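溝のある棒の話

アルミの棒を好きになるとは、若いころの自分に言っても信じてもらえないと思います。木の家に育ち、木の机で宿題をして、結婚してからも木の食卓ばかりを探し歩いてきた人間ですから、銀色に光る細長い金属などというものは、駅のホームか、学校の窓枠か、そういう自分の暮らしの外側にあるものだとずっと思い込んでいました。

それがこの春から、わが家の台所の隣にはアルミの棚が立っています。四隅の柱にまっすぐな溝が通っていて、その溝に金具を差し込んで、好きな高さに棚板を留める、というあれです。きっかけは、川沿いの古い倉庫で小さな家具工房「ブルネ(Brunet)」を営んでいる、ジャフイ・シャオさんとクロダ・モイニハンさんを訪ねたことでした。

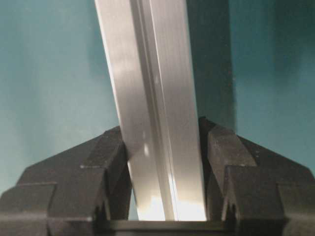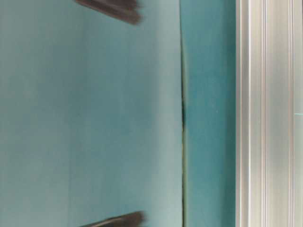
工房の扉を開けると、まず切削油のにおいがして、それからコーヒーのにおいがします。シャオさんは挨拶もそこそこに「どれか持ってみますか」と言って、壁に立てかけてある棒の中から手ごろな長さのものを選んで渡してくれました。受け取るときに思わず腰を入れたのですが、拍子抜けするほど軽く、勢いあまって天井の電灯をつつきそうになりました。シャオさんは慣れた様子で一歩下がっていましたから、きっと初めての客はみんな同じことをするのでしょう。

アルミの押出材、と呼ぶのだそうです。熱してやわらかくしたアルミのかたまりを、型の穴から押し出してつくる。ところてんですね、と私が言うと、モイニハンさんが「トコロテン?」と聞き返し、そこから十五分ほど、寒天とテングサと酢醤油の話になりました。日本に来て長いモイニハンさんですが、ところてんはまだ食べたことがないそうで、次に来るときには必ず持ってきますと約束して、ようやく話は棒に戻りました。

押し出されてできるものですから、棒の表面には、長手の方向に細かい筋が残ります。光の当て方によって、それが絹糸のようにも、霜のようにも見える。磨いてしまえば消えるのですが、シャオさんはこの筋を消さずに使うことにしていて、お客さんにも、できれば磨かないでやってくださいとお願いするのだそうです。

「向きがわかるんです。この棒がどちらに向かって伸びてきたか。木目と同じで、家具になったあとも残りますから」

そう言われてみると、木の家で育った私にも、なんだか急に親しいものに思えてくるから不思議です。

さて、溝のことです。

この溝こそが押出材の値打ちだと、工房の人たちは口をそろえて言います。溝に四角いナットを滑り込ませ、外からねじで締める。ゆるめればまた滑る。ただそれだけの仕組みなのに、棚板を上げるのも下げるのも、フックを足すのも、気が変わって全部やめてしまうのも、その日のうちにできてしまうのです。ブルネでは、いちばん細い棚に幅6ミリの溝の材を使っています。もっと太いものも奥に積んでありますが、住まいに置く家具なら細いほうが部屋になじみます、というのがモイニハンさんの考えで、私もこれには大いに賛成です。

ただ、溝には埃がたまります。これはもう、どうしてもたまります。台所のそばに置けば油気を吸って、綿棒でこすってもなかなか取れない埃になります。その話を切り出すと、シャオさんは少し困った顔で笑って、引き出しから樹脂の細い帯を出してきました。溝にはめ込む蓋で、工房では「ドラーラ(Dralla)」という名前で呼んでいます。自分たちで名づけたものの、由来を聞くと二人の言うことがまるで違い、どちらが正しいのかは最後までわかりませんでした。使わない溝にはこれをはめ、使う溝だけ開けておけばよい。私は家に帰ってすぐ、棚の背中側にはめました。前側はまだ開けたままです。どこにフックをつけるか、毎週のように気が変わるものですから。

工房の組み立て場は、建物の2階にあります。急な鉄の階段をのぼると、そこで働いているのがプラナブ・ハクさんでした。棒を切るのは一階、組むのは上、と分けてあるのは、アルミの切り粉がとにかくどこにでも入り込むからで、ハクさんは階段の途中に靴ブラシを置き、のぼってくる人をつかまえては靴の裏を見せてもらっています。私も見せました。合格でした。

ハクさんの仕事をしばらく横で眺めていると、ねじを一度で締め切らないことに気がつきます。全部の角を軽く留めて、立てて、少し揺すって、床との具合を見て、それから対角の順に締めていく。締めるたびに手のひらで柱をすっと撫でるのは何かのおまじないかと思ったら、切り口の角にかえりが残っていないか確かめているのだそうです。切ったばかりのアルミの角は、案外よく切れます。やすりを軽くかけて、指でなぞって、もう一度かける。子どものいるお宅に納める棚では、床に近いところほど念入りにやるのだと教えてくれました。

「大きい棚だと、棒だけで23本になります。角がどれだけあるか、考えないようにしています」

そう言いながら、手は一度も止まりませんでした。

ところで、アルミの家具というと、どうしても冷たいとか、事務所のようだとか言われがちです。私も正直に申しますと、最初はそれがいちばん心配でした。ブルネの棚がそう見えない理由をあれこれ考えていたのですが、たぶん色のせいだろうと思います。銀色の柱に合わせる棚板や側板の色を、この工房はずいぶん時間をかけて選んでいるのです。

色を受け持っているのは、ディルルバ・タルクダールさんです。もともとは布を染める仕事をしていた人で、塗料の見本帳をめくる手つきが、反物をめくる手つきそのものでした。銀色というのは隣の色をよく拾うから、柱だけ見て色を決めてはだめなのだと言います。赤い板を隣に置けば柱もほんのり赤くなり、青い板を置けば青みがさす。だから見本の板は必ず柱に寄せて立てて、朝と夕方の両方に見る。雨の日にもう一度見る。そんなことをしていたらいつまでも決まらないでしょうと尋ねると、ええ、決まりません、とあっさり返ってきました。

タルクダールさんがいま気に入っているのは、淡い青緑です。水で薄めたような、けれど白っぽくはならないところで踏みとどまった色で、艶は抑えめがいい。艶を出すと、せっかくの銀の細かな光り方とけんかをしてしまうからです。そして淡い青緑の隣に、同じ系統の、もうひと段濃い青緑を持ってくるのがうまいやり方なのだと、見本を2枚並べて見せてくれました。間にほんの細い隙間を空けて並べると、その隙間が一本の濃い線になって、二つの色をきゅっと引き締める。着物の半衿のようだと思いましたが、また十五分かかりそうなので口には出しませんでした。

私が注文したのも、もちろん青緑です。訪ねる前は、無難に白にするつもりでおりました。夫にも白だと言ってありました。届いた日に夫は梱包をほどきながらしばらく黙っていて、それから「お風呂屋さんの壁の色だな」と申しました。褒め言葉だったようで、いまではいちばん下の段に夫の漬物の瓶が並んでいます。

手入れについても聞いてきましたので、書いておきます。アルミの柱は、ふだんは乾いた柔らかい布で、棒の長さの方向に拭きます。横に拭くと、もともとの筋と交差するように細かな傷がついて、光の下で目立ってしまいます。手の脂が気になるときは、水で薄めた中性洗剤を含ませて固く絞った布で拭き、そのあと水拭きと乾拭きをします。重曹は使わないでください。アルミが黒ずむことがあるそうです。私は台所まわりのものは何でも重曹で磨いてきましたので、これを聞いておいて本当に助かりました。

青緑の板のほうは、もう少し気楽にかまえてかまいません。艶を抑えた塗りは指の跡が目立ちにくいかわりに、強くこするとそこだけてかりが出ます。タルクダールさんは、汚れたらまず濡らした布をしばらくのせておいて、汚れが自分から浮いてくるのを待つのだそうです。待つあいだに何をするんですかと聞くと、別の色のことを考えています、という答えでした。

組み替えのときに気をつけたいのは、棚板の上のものを全部下ろしてからねじをゆるめる、という、書くのも気恥ずかしいようなことです。けれど私は四月に一度、横着をして茶筒をひとつのせたまま棚板をゆるめ、床一面をほうじ茶にしました。一週間ほど家じゅうが香ばしく、それはそれでよいものでしたが、溝の奥に入った茶葉はいまもときどき出てきます。

ブルネの棚には、背の低い「グレシク(Gresik)」と、天井近くまで届く「ワデックス(Wadex)」の二つの型があります。うちにあるのはグレシクのほうで、窓の下に収まる高さが決め手になりました。ワデックスは、近所で古書店を営むイムティアズ・セルバナヤガムさんの店で見ることができます。通りに面した壁いっぱいに立ててあり、棚板の高さが段ごとに違うのは、文庫の段、画集の段と、本が入れ替わるたびに動かしているからです。夜、店の灯りをひとつだけ残して片づけをしていると、柱の根もとのあたりが白く光って、金属だということを忘れるのだと、セルバナヤガムさんは話してくれました。私が寄ったのはお昼どきで、その光は見られず、かわりに古い料理の本を買って帰りました。寒天の項がたいへん詳しい本です。

2019年11月12日から、工房では棒の端材を分けてくれることになりました。短いものばかりですが、溝がありますから、葉書を立てたり、鍵を掛ける金具を留めたり、使い道はいくらでも思いつきます。切り口のやすりがけはハクさんが済ませてくれていますし、希望すればタルクダールさんが見本の余りから合う色の小さな板を選んでくれます。長居になりますので、時間に余裕のある日にお出かけください。靴の裏は、階段をのぼる前にきれいにしておくと喜ばれます。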